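Track surface notebook, January
Training oval, backstretch side
Entry started 6:40 a.m., finished after the second set

Cushion depth first. Rawiri Sheehan pulled the probe readings on the rail path before the gates opened, starting at the half-mile pole and going with the direction of travel. The rail path is shallow again between the quarter pole and the top of the stretch. Same stretch as in December, same side of the crown. The middle path is within tolerance all the way around. The outer path was not probed because the water truck was parked on it.

The base is hard where the cushion is thin. Probe stopped dead, no give. I don't think the base has moved. I think the harrow is carrying material down the banking and leaving it near the outside of the turn, and we are not bringing it back often enough. The blade pass that used to follow the second harrow pass was dropped when the schedule changed in the fall. Put it back and probe again before blaming the base.

Moisture. Pan samples weighed wet at 652 g and dry at 540 g including the pan, so the pan weight has to come off before anyone works out a percentage. The sheet still has last year's pan weight in the header. We are using the new Dastau pans now and they are heavier. Do not copy the header forward. I will weigh an empty pan and correct the whole month in one go. 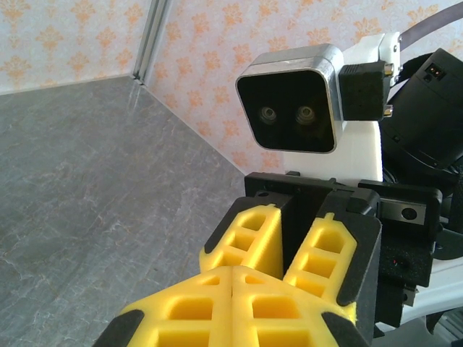

Oven time was short on the first sample. It came out, was weighed, went back in and lost a little more, so the 540 is the second reading. Leave samples in overnight as the method sheet says. The quick version is fine for deciding whether to send the truck out, but it should not go in the record.

Timing beams. The Morkov unit at the quarter pole dropped two horses out of the first set. Both were inside another horse at the beam, so the unit saw one break where there should have been two. Not a fault. The clocker had them by hand and those times stand. The unit at the finish missed nothing in either set.

Clock offset between the two units is drifting. They were synced at the start of the week and are now apart by almost 5 hundredths. That is small against a full breeze but it goes straight into the final quarter split, and the final quarter is what the trainers ask for. Resync before every morning session until the replacement cable for the backstretch run is in. I suspect the connector at the Perneck end of the cable. Wiggling it changes the signal level, which a good connector should not do.

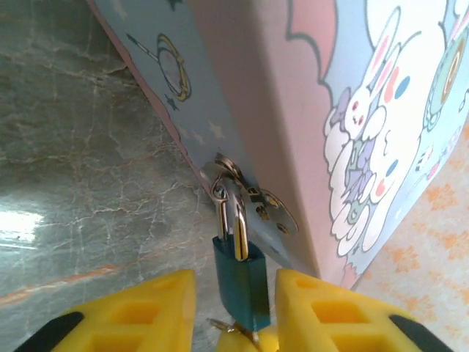

Drag test, second set only. Tow sled over the rail path and then the middle path, same operator, same speed. Pull force was higher on the middle path and steadier. On the rail path it fell off at the shallow section and came back at the stretch. That agrees with the probe. I would not read more into it than that, as the sled runner is worn on the left side and pulls toward the rail.

Hoof print photos were skipped. Light was poor until after the second set and by then the harrow had been through.

Hjaltadóttir's question from the last meeting was whether the slow gallops on the far turn are a surface effect or just riders easing off early. We can't answer it with what we have. There is no beam on the far turn, and the hand times are taken from the clockers' stand, which has a bad angle on that part of the oval. A third unit would settle it. A cheaper option is to move the quarter pole unit for one week and accept the gap in the splits. I prefer the move, but the trainers need to be told first or there will be phone calls.

To do:
Weigh empty Dastau pan, fix the January sheet
Put blade pass back after second harrow
Probe outer path with the truck moved
Resync beams before first set
Swap sled runner, then repeat the drag on the rail path
Ask Rawiri for the December probe file, mine is missing the stretch

Oven on at 11:15 with the second set samples. Out tomorrow morning.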